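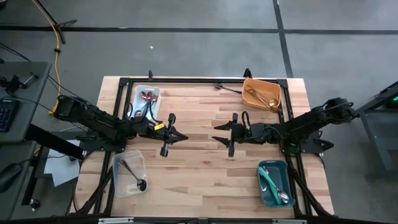 Should a public library system charge fines for overdue books?
The better arrangement is a fixed replacement charge after a long grace period, with no daily fine at all.

I will argue the point with reference to the Cotmont branch libraries, whose circulation rules I have had to read more closely than most people would choose to. The rules date from a time when a late book meant a clerk pulling a card, writing a notice by hand and putting a stamp on it. The daily fine covered part of that labor. The labor is gone. Renewal and notification are handled by software, and the fine has stayed in the schedule as a leftover.

A daily fine has to do at least one of two jobs to be worth keeping. It can raise money, or it can bring books back sooner. Take the money first. In the last full year before the system changed its software, Cotmont collected 1104 dollars in fines across all 3 branches. Against that sum must be set the cash drawers, the reconciliation, the receipt paper and the staff time spent explaining charges at the desk. A desk clerk who spends a quarter of an hour on a disputed balance has used up more than the balance is worth. The fine is a revenue line only if the cost of collecting it is left off the page.

The second job is harder to assess. Supporters of fines say that a borrower who expects a charge will return the book on time, and for some borrowers this is plainly true. The difficulty is in how the charge behaves once the date has passed. A small daily amount is weak in the first week, when a reminder would do as well, and strong in the second month, when it makes the borrower less willing to walk through the door. The incentive runs in the wrong direction. The longer a book is out, the more it costs to bring it back, and at some point keeping it becomes the cheaper option.

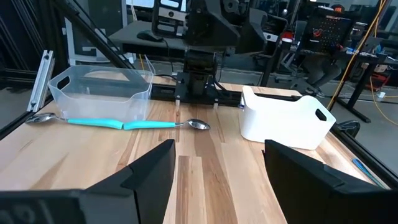

A replacement charge has the opposite shape. Nothing is owed on the first day or the tenth. At a set point the item is treated as lost and its price is billed, and if the item comes back the bill is removed in full. The borrower always gains by returning it, however late. Rothe, the neighboring system, adopted this rule last March with a grace period of 15 days and a block on new loans until the item is returned. The block does most of the work. It costs nothing to run and applies equally to a borrower with money and a borrower without.

There is a fair objection concerning items in demand. If 114 people are waiting for a new novel, a borrower who keeps it an extra two weeks imposes a real delay on the rest. I accept this, but the remedy belongs in the loan terms. Shorter periods for reserved titles, no renewals while a queue exists, and an earlier block – three days, say – would address the delay directly. A few cents a day does very little for the person next in line.

A second objection is that dropping fines rewards carelessness. This treats the circulation desk as a place where conduct is corrected, and I do not think a library is equipped for that. Its task is to keep the collection moving. A rule should be judged by whether the books are on the shelf when someone wants them.

Cotmont is due to revise its schedule of charges this winter. The daily fine should be struck out, the replacement charge kept, and existing balances below the price of one paperback cleared at the same time.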